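How Do You Choose a Hand for a Robot?

Pick up a pencil. Now pick up a grape. You used the same hand for both, but you didn't squeeze the same way. Robots have to learn this too, and the first thing their builders must choose is what kind of hand to use.

A robot's hand is called a gripper. Many grippers don't look like a human hand at all. Some have two fingers that open and close like tongs. Some have 3 fingers, which helps with round things such as balls and apples. Others use a suction cup.

How do you find out which one is best? You give each gripper the same jobs and keep score. At the Flunach workshop, the team compared two grippers, the Todell and the Natico. Each one tried 2,000 pickups, using cups, spoons, sponges and toy blocks. The Todell held on 1,799 times. It dropped or missed the object 201 times. The Natico did better with spoons but kept squashing the sponges.

A test like this has to be fair. The cup must start in the same spot each time, and the lights should stay the same. If one gripper gets an easy cup and the other gets a slippery one, the scores don't mean much.

Robots also need examples to learn from. One way to make examples is for a person to hold a gripper and do the job. Cameras record what happens, and a computer studies the recordings later. Cubes with black-and-white patterns can be fixed to the tools. A camera can spot the patterns easily, so the computer can work out where each tool is and which way it is turned.

Flowers on a table, and hand-held grippers with marker cubes:

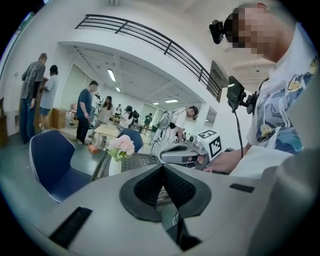
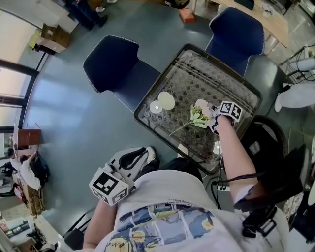
Soft things are some of the hardest to pick up. A block keeps its shape when you squeeze it. A petal or a slice of bread doesn't, so the gripper has to close slowly and stop at the right moment. The Wysocka, a newer gripper, has a sensor in each finger that feels how hard it is pressing.

Try it yourself. Find some kitchen tongs and a pair of chopsticks. Ask a grown-up for a cotton ball, a coin and a wooden spoon. Move each one from one plate to another, ten times with each tool, and write down every drop. Then look at your scores. Which tool was better with the coin? Was the same one better with the cotton ball?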